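Handout for the pick-and-place unit
Notes by Shona Semple

Okay, this is the second half of what I went through on the whiteboard in October, typed up so you can all stop photographing my handwriting. You'll want it next to you when you're doing your own runs. The task for this unit is the apple task: get the green apple into the tray with the rest of the produce, starting from wherever your partner put it on the coffee table. It sounds like nothing at all, and then you try it!

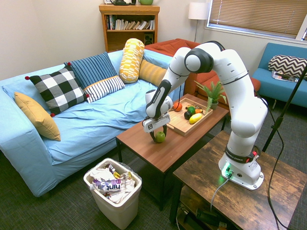
Page last changed: October, by S. Semple

Let's start with the approach. I want the gripper pointing straight down and the fingers on both sides of the apple before you even think about closing. Most of you come in at a slant the first few times (I did too, and so did Ju-won, who will deny it). On a box you can get away with that. On an apple one finger touches early, the apple rolls, and now your target is somewhere else and you're chasing it across the table.

So do it in two moves. Stop above the apple, look at it from the side as well as from the front, fix your sideways position, and only then go down. Going down should be the boring part. If you find yourself steering on the way down, go back up and start the move over. It costs a few seconds and it doesn't count against you.

Closing. Slow, please. The sheet Mal-soon Chae wrote for last year's group says to close until the fingers stop and then wait a beat before you lift, and I still think that's the best advice in the whole course. Write down the finger width when they stop. You'll need it for question two of the lab report, and every single time I run this class somebody has to go back and redo a run to get it.

The lift comes next. Raise a little, pause, look. Then go high enough to clear the raised edge of the tray with the apple hanging below the fingers – the fingers clearing it is not enough, you have to count the fruit as part of the gripper now.

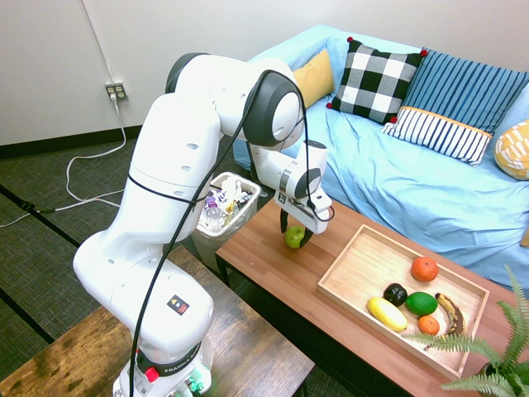

Apple between the fingers, just above the tabletop. Compare with your own pause position.

Now about the tray. Pick your drop spot before you lift, and say it out loud to your partner. With that much produce in there the gaps are small, and the fingers need room to open too. Myung-ja Ra asked if she could push things aside with the apple to make a space. You can, but then call it a push in your log, because it makes the run a lot harder to compare with the others.

Logging: every run gets a line, good or bad. Start position, finger width, where it went, and a few words about what happened. Our shared log, Kinia, is up to 3,106 lines now, almost 300 of them from this group, and the ones I learn the most from are the failed ones where somebody bothered to write a real sentence. "Missed" tells me nothing. "Came down too far left, touched the stem side" is great.

For next time, do 3 good runs each with different start positions, and swap roles with your partner in between. Si-eun has the key to the cabinet if you need the spare log sheets. Bring your finger widths with you and we'll put them all up on the board.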